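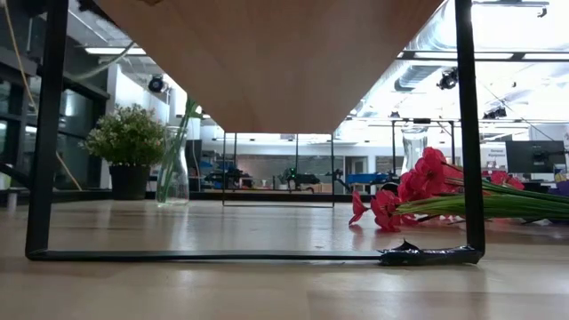 Chapter 6
Weight, Span, and Support: How Things Stay Up

Set a heavy dictionary on a shelf and walk away. Come back in an hour and the shelf looks exactly the same. Nothing seems to be going on, and yet a great deal is! Gravity is pulling the dictionary down every second, the shelf is pushing back up just as hard, and that push has to travel through the shelf, into its supports, and finally into the floor. This journey is called the load path, and once you learn to trace it you will start seeing load paths everywhere - in tables, bridges, bunk beds, and the branches of an old tree.

In Chapter 5 we treated every object as a single point with arrows attached. That works beautifully for a hockey puck. It works less well for a footbridge, where it matters a great deal which part you stand on. So in this chapter our objects finally get some length.

We begin with the simplest case, a flat beam resting on a support at each end. If a load sits exactly in the middle, each support carries half. Slide the load toward one end and the nearer support takes a bigger share. You can feel this for yourself the next time you help carry a couch, especially on the stairs.

The footbridge at Skadley

Skadley is a small town on the Nitar River, and its footbridge will follow us through the whole chapter. Two steel beams cross the water side by side, and planks are laid across them to make the deck. A sign at the Erstead end gives the load limit for one span as 4,000 pounds. How was that limit worked out? What happens to the beams when a school group stops in the middle to look at ducks? By Section 6.4 you will be able to answer both questions with a pencil and a page of arithmetic.

Here is a small taste. Suppose a rider and a loaded cargo bike weigh 270 pounds together and stop at the exact center of the span. Each end of the span pushes up with 135 pounds, on top of what it already needs to hold up the bridge itself. That last part is easy to forget. Engineers call the weight of the structure the dead load, and everything that comes and goes is the live load. On many large bridges the dead load is the greater of the two.

What you will learn

6.1 Drawing a load path from top to ground
6.2 Sharing a load between two supports
6.3 Bending: why the top of a beam squeezes and the bottom stretches
6.4 Load limits and safety factors
6.5 Bracing, and why a rectangle leans but a triangle holds its shape

Words to know

beam, span, support, reaction, dead load, live load, bending, brace, safety factor

Before you start

Find a ruler, two books of equal thickness, and a handful of coins. Lay the ruler across the gap between the books and stack the coins at its center, one at a time. Watch the ruler from the side, with your eye level with its edge. Now move the books closer together and try the same stack again. Write down what changed, and keep your notes - you will need them in Section 6.3, where we find out just how much difference a shorter span can make.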